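Does a Folding Method Save Drawer Space?
Viddale project report, December

The Nastier folding guide claims that a rolled shirt takes up less drawer space than a flat one. I doubted it, and I still do. I started with a dark garment left in a bunch, so there would be something bad to compare with.
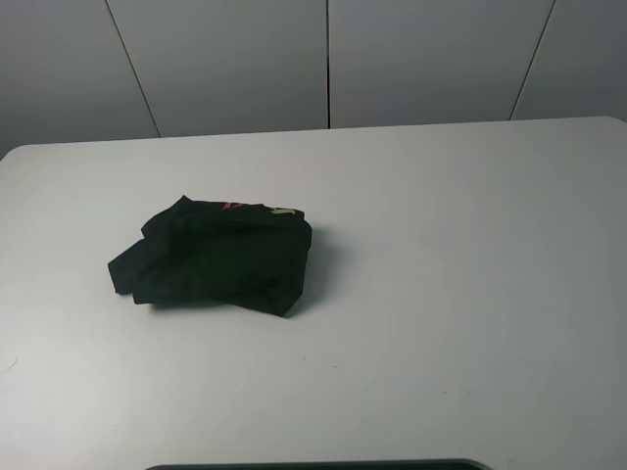
My partner, Piroska Dobos, thought a bunch should lose badly. I wasn't so sure. Cloth squashes, and a drawer squashes it for you. 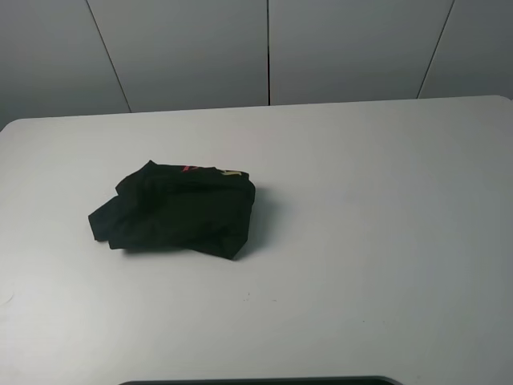
Ming-te Mok

The black bundle is wider than it is tall, with a flap sticking out on the left. Where do you put the ruler? With the flap I got one answer, without it another, and the guide doesn't say which is fair.

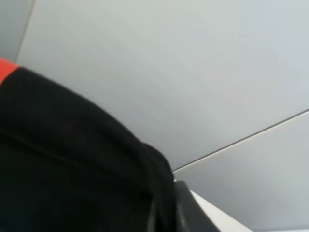 We did 40 trials, and in only 4 did rolling clearly win. Piroska wants to call that a trend. I would want a second drawer and someone else doing the folding before I believed it.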